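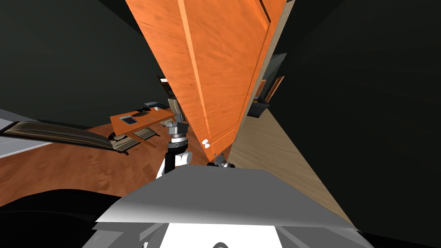 Simulation Cell Technician (Two-Arm Robots), Grindia Works, Bickerstaff

Trevberg makes and refurbishes household cabinets. Final inspection at the Bickerstaff site is moving from all-manual handling to shared handling by staff and two-arm mobile robots. Each handling task is first built and run in a simulated room, with cabinet doors, shelving and furniture at working scale, before it is released to the floor. We are filling 2 positions in the group that prepares and checks these tasks.

What changes on the floor

Inspectors currently open and close each door by hand, up to 600 times per shift. Under the new arrangement the robot does the repeated opening and the inspector judges the result: hinge play, panel fit, knob seating, finish. The inspector also decides when a unit goes back to the bench. Inspection posts stay at the current number through the changeover. Job grades are being rewritten, and technicians in this role will supply the task descriptions the new grades are based on.

Duties

Set up simulated rooms from floor measurements and door drawings.
Run two-arm approach and grasp trials on small round knobs, bar pulls and recessed edges.
Log contacts between arm, door and robot body, and sort them by cause.
Check that the robot body clears low furniture when a door is at full swing.
Sit with inspectors at the line for one half shift per week and record steps missing from the task sheet.
Hold the release sheet for each task. A task is not released without the signature of a line inspector.

Requirements

Two years in inspection, machine setup, maintenance or cabinet assembly. Time on our own line counts in full.
Able to read a dimensioned drawing.
Able to keep a written log that another shift can work from.
Basic scripting is useful. Training is given to those without it.
No degree is required.

Training

New technicians complete 80 hours of paid training. The first half covers the simulator and the second half covers stop procedures, guarded zones and manual recovery of an arm. The second half is held at the Risholm site. Travel time is paid.

Conditions

Full time, day shift, 7:00 a.m. to 3:30 p.m. Most work is at a desk next to the line. Hearing protection is required past the yellow door. Lifting is limited to sample doors and fixtures. During changeover periods, expect roughly 2 early starts a month.

Current inspectors and assemblers who apply keep their seniority date and may return to their previous post within the first six months.

How to apply

Send a work history and one page describing a repetitive task you have done, the order of its steps, and where it usually went wrong. Sketches are accepted. Quote posting 296. Paper applications can be left at the Bickerstaff gate office, marked for Carol Dawber, Line Systems. Interviews are held in March and include a one-hour session at the simulator.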